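Vorkano Gripper Kit: Your Questions

I sell the kit, I pack the kit, and I answer the mail about the kit, so these are the things I get asked most. If yours isn't on the list, write to me!

What do I get for $2,954?

The two-finger gripper, the wrist camera, a mounting plate, one cable and the Cudo software on a stick. The arm is yours to bring. I get asked that a lot, and I wish I could throw one in (I really can't).

Which arms does it fit?

Anything from Siltimach, straight out of the box. For a Rustad you'll want the adapter ring, so tick that when you order. Got something older? Send me a photo of the flange and I'll take a look.

How long does setup take?

My first one ate a whole afternoon, but I was writing the manual as I went. There are 11 steps now, and most people are running before lunch if they start after breakfast.

Can I swap the fingertip pads?

Sure. Turn the power off first, please! Spare pads come in pairs and I keep plenty on the shelf.

What does the camera see?

Your fingers and whatever's past them, all the time. It rides along with the wrist, so expect some smear when the arm swings fast, and expect shiny floors to throw the lights right back at you. If you're after sharp pictures for picking, slow the arm down near the part. I set mine to 18 percent speed for the last stretch and leave it there.
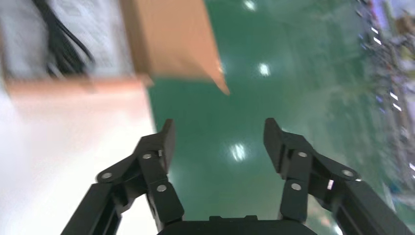

Wrist camera view, fingers open, over a green floor.

Do you rent it out?

Yep, $1,050 a month, and half of your first month comes off the price if you end up buying. Rentals for February go fast, so ask early.

What if I break it?

Mail me before you open it up. I can usually sort out a stuck linkage over the phone, and repairs go out with the morning pickup at 11.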